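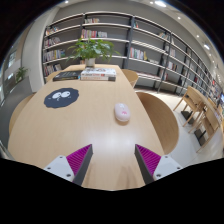 Pivel hand-held gripper over a reading-room table, fingers open.

Pivel Hand-Held Demonstration Gripper
Manufacturer: Himard
Catalog number: 1668-P
Equipment category: Teaching and demonstration tools

Overview
The Pivel is a hand-held gripper for recording manipulation tasks away from the robot cell. The operator carries the tool to an ordinary table, performs the task by hand, and saves each attempt as a separate demonstration. Recordings may be used to train any arm fitted with the matching Pivel end effector. Sites that prefer remote control may pair the same fingers with the Lavoie leader arm, which is ordered separately.

Fingers
The two fingers have white housings and ridged magenta contact pads with dark tips. Small desk items, such as a computer mouse or a closed book, are suitable first objects for new operators. Pads are replaced in pairs. Operators should inspect the ridges before each session and must not trim or sand them.

Specifications
Weight, with battery: 703 g
Finger pad set: 2 pads
Internal storage: 326 demonstrations
Export: Enovex Recorder, version 2 or later

Availability
The Pivel is issued to trained staff and enrolled students. First-time users must complete the handling session before checkout. Units are returned charged, with the pad set attached and all recordings transferred. Damaged pads must be reported at the time of return.

Loan requests and questions about remote control pairing should be directed to Shoshana Yazzie, Equipment Services. Requests for the fall term open in March.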